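I have worked in the kitchen at Seren for 5 years, mostly on the early shift. We cook for the office building on Ostapchuk Street, which means 200 lunches on a normal day and coffee from the minute the doors open. In June the company told us it was bringing in robot arms from Drendine to do the putting-away and fetching. Cups, bowls, small stuff. The cooking stays with us.

Before anything was bolted down, we had two meetings about it. The people from Drendine wanted to know where everything goes, and they wanted it exact. That was harder than I expected. I have always put the mugs wherever there was a gap. Vasylyna Antoniuk, who runs the shift, puts them by size. The afternoon people do something else again. So for a week we argued about shelves, and at the end there was a printed list taped by the door.

They run the arm in simulation first, in a made-up kitchen, and only then let it near real dishes. Drendine has done 2,150 practice runs that way.
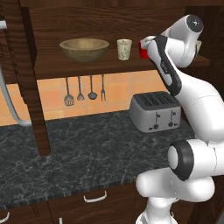

My hours did not change. What changed is what I do with them. I used to spend the last part of every shift emptying racks and walking cups back and forth. On the new plan I spend it on prep for the next day, and on checking the arm's work, which is a line on my sheet now with a box to initial. I like the prep. I'm less sure about the box. If a cup is chipped, I want to know whether I'm signing that I saw it or that I caused it. I asked, and they are going to get back to me.

Two of the part-timers were only ever hired for the racks. One moved over to the serving counter. The other took a job at Tulness, across the river, and told me she would have left anyway, though she hadn't said so before June. The company says no jobs were cut, and on paper that's right -- her spot just hasn't been filled.

The training was one morning. Where to stand, how to stop it, who to call. Vasylyna asked for a second morning for the people who missed it, and that one is still being scheduled. Until then only four of us are allowed to switch the thing on, so I have agreed to swap a couple of my late starts for early ones.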